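Questions members keep asking about the arms at Birkett
Put together by the staff side. Corrections to Niamh Moriarty, stores office.

What are the arms meant to do?
Sort small parts. Push buttons, capacitors and other odds and ends that come back mixed get picked out and put in the right bin. Management's paper says this will "free people for higher value work". We have asked which work. The answer so far is a slide with an arrow on it.

What does the job look like at the bench?
Brown paper on the table, a grid in blue tape, blue bins with white liners. The parts are the same sort the returns desk has always sorted by hand: red, yellow and green buttons, plus the black components that are harder to tell apart.

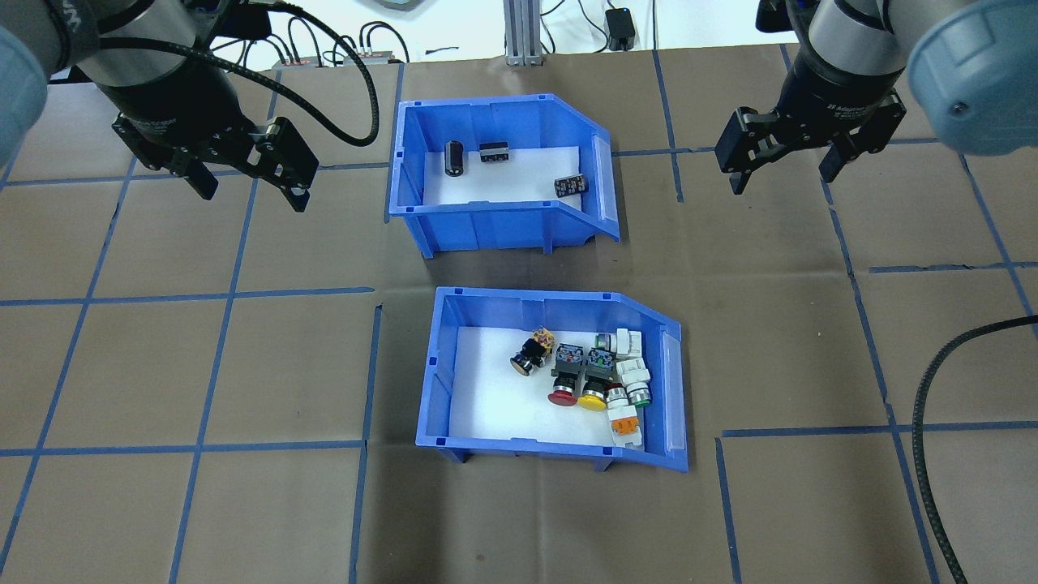 Is it faster than we are?
We don't know, and we don't think Clusmont, the supplier, knows either. The figure in the brochure is 497 parts a shift. It doesn't say how many of those went to the wrong bin, or whether a shift includes the time someone spends clearing a jam. Ezekiel Baptiste asked for both numbers in February and is still waiting.

Will jobs go?
There are 23 people in returns and stores. The letter says no compulsory redundancies "as a result of the trial". Read the last four words again. It covers the trial and says nothing about what follows it. Two vacancies on the late shift have already been left unfilled, and we were told this was unrelated.

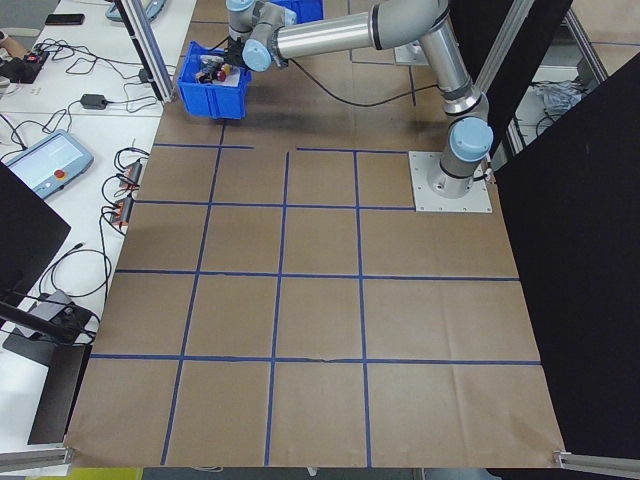
We would like that put in writing, along with a promise that anybody moved off sorting keeps their grade and their pay. Amos Kapoor has drafted the wording and it's pinned up in the lunch room if you want to argue with it.

Do I have to train on it?
You can be asked to. Training has to be in paid hours, and you can say you don't feel ready to sign off. The course is 19 pages of screenshots of the pendant. Bring your own questions. 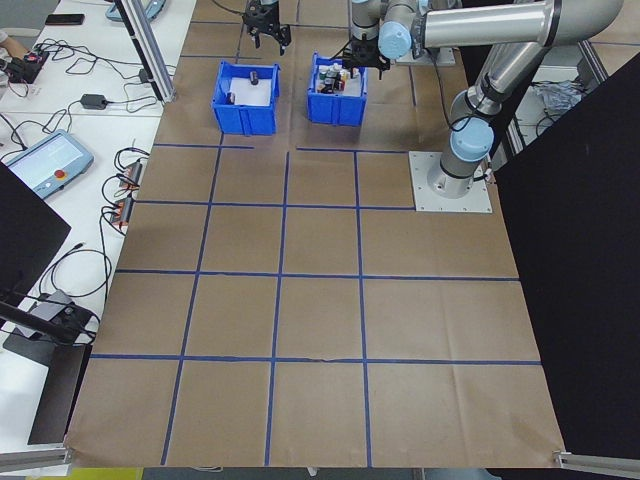 Gripper over the right-hand bin; teach pendant on the white table.

Who gets blamed when it picks the wrong part?
At the Lollanness site it was whoever had logged in that morning, which strikes us as a poor way to run things. Our position is that a wrong pick gets recorded as a machine fault until somebody shows otherwise. Management calls this "a conversation we're keen to have".

Is anything about it good?
Sheyla Puma says her wrists would be glad of the rest, and she has sorted buttons longer than any of us. Fair enough. If the dull part of the job goes and the hours stay, few of us will complain.
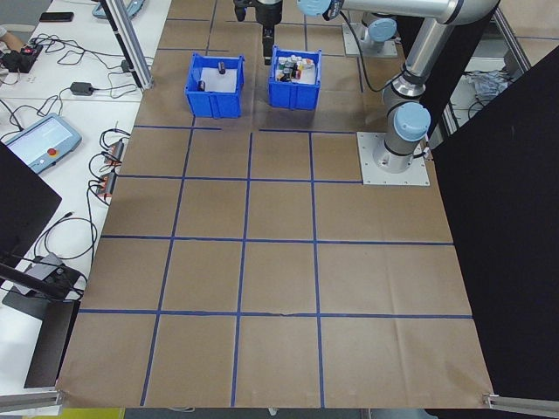
Birkett Staff Bulletin, issue 23, page 2

Can I refuse to be timed against it?
Ask for the reason in writing first, then talk to your rep before you answer. Comparing a person with an arm that does one task all day tells you very little about either. You also answer the phone, sign for deliveries and find the things that were put away wrong.

When will we hear more?
The next meeting with Clusmont is at 2 in the training room. Villads Hauksdóttir will take notes and put them up by the time clock.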